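Este site utiliza cookies para melhorar a sua experiência. Aceitar | Saber mais

Imprimir | Enviar por e-mail
528 partilhas | 3 comentários

A estante amarela, finalmente em uso

fevereiro de 2023

Quem acompanha as galerias da Godinho sabe que gostamos de arrumação, e desta vez gostámos mesmo muito! Desde dezembro que a sala de peças da Kimiven andava a mudar de cara, com prateleiras que subiam e desciam de altura de uma semana para a outra, e agora já se trabalha lá a sério. Passámos uma manhã inteira de volta da estante amarela, que é a grande estrela da sala (aquele amarelo sobre a alcatifa cinzenta às riscas fica lindo) e saímos de lá com vontade de mudar metade do nosso armazém.

O desenho da estante é do Valtteri Laitinen, que já tinha feito a bancada Ulik para a sala do lado. Insistiu nos níveis inclinados e deixou o tamanho dos compartimentos para mais tarde, quando já houvesse peças para experimentar. Perdemos uma boa meia hora só a falar de inclinações – e ainda bem, que aprendemos imenso.

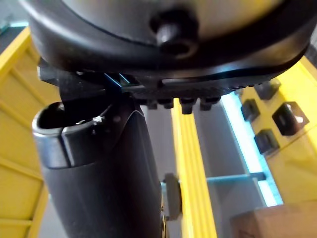
O amarelo foi escolhido antes de tudo o resto. Estiveram em cima da mesa um verde-água e um cinzento-claro, mas as peças que ali se guardam são quase todas escuras e num fundo claro e vivo encontram-se num instante. Tão simples e tão bem pensado! A tinta é brilhante, limpa-se com um pano húmido, e a equipa da Kimiven passa-lho ao fim do dia, antes de apagar as luzes.

As peças pequenas ficaram a meia altura. As redondas, de metal, parecem uns discos baixinhos e estão mais para o fundo; os blocos pretos em forma de cubo ficam à frente delas, a pares. Por baixo há cartão a forrar a prateleira, com uma abertura oval para meter a mão. Cartão de embalagem, do mais comum, e fica tão bem ali!

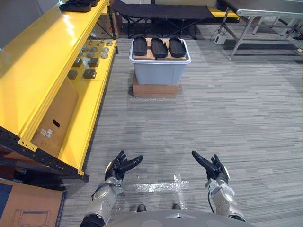
Os montantes perfurados são a nossa parte preferida. Para subir ou descer uma prateleira basta tirar os pinos, mudar de furo e voltar a encaixar, e em poucos minutos a estante tem outra distribuição. Na Nirulthorpe, onde fizemos a galeria anterior, os níveis eram soldados e qualquer alteração obrigava a chamar o serralheiro. Lembram-se? Essa galeria já vai em 3219 visitas e continua a receber perguntas sobre alturas e medidas.

Os tabuleiros pretos merecem um parágrafo só para eles. São moldados, brilhantes, com uma saliência arredondada ao meio e uma aba plana a toda a volta, e dispostos em fila na prateleira de cima, meio sobrepostos, ocupam pouquíssimo espaço. No chão está uma caixa de plástico branco para os outros, com uma caixa de cartão espalmada lá dentro, daquelas com o logótipo SF. Adoramos a combinação do preto com o branco.

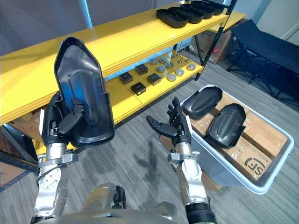 Os tabuleiros não se riscam quando ficam encostados uns aos outros?

Um bocadinho, sobretudo nas abas, se forem arrastados. O melhor é levantá-los um a um e pousá-los já na posição certa, e para viagens compridas convém pôr uma folha de papel de seda entre cada dois.

Voltando à sala: para as peças grandes, de formas mais irregulares, o truque é deixá-las encostadas com folga entre elas. Uma peça côncava e bojuda rola com facilidade se for pousada de costas numa superfície inclinada, e a Kimiven está a experimentar umas tiras de borracha fininhas para resolver isso. Estamos ansiosos por ver o resultado! Na extremidade da estante há também um monte de peças pretas moldadas, todas muito juntas, à espera de lugar próprio.

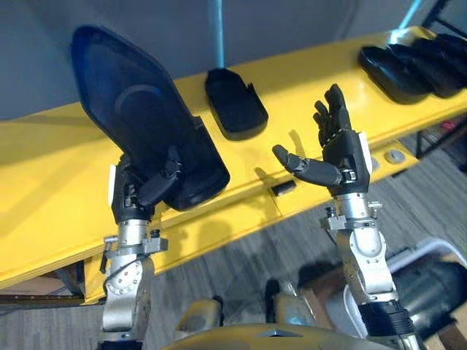

Falta ainda a sinalética. A ideia é usar etiquetas pequenas, com letra grande, coladas sempre do mesmo lado de cada compartimento, e numerar os níveis de baixo para cima. Cada prateleira tem 912 milímetros de largura útil, por isso cabem várias etiquetas seguidas sem ficar tudo apertado. O Valtteri prefere letras a números – nós votámos nos números, mas a sala não é nossa.

Ficou combinado voltarmos quando as etiquetas estiverem postas. Levamos a fita métrica e as perguntas que nos deixarem nos comentários, por isso escrevam à vontade!

Imprimir | Enviar por e-mail | Partilhar
Receba as novas galerias no seu e-mail: subscreva a newsletter da Godinho.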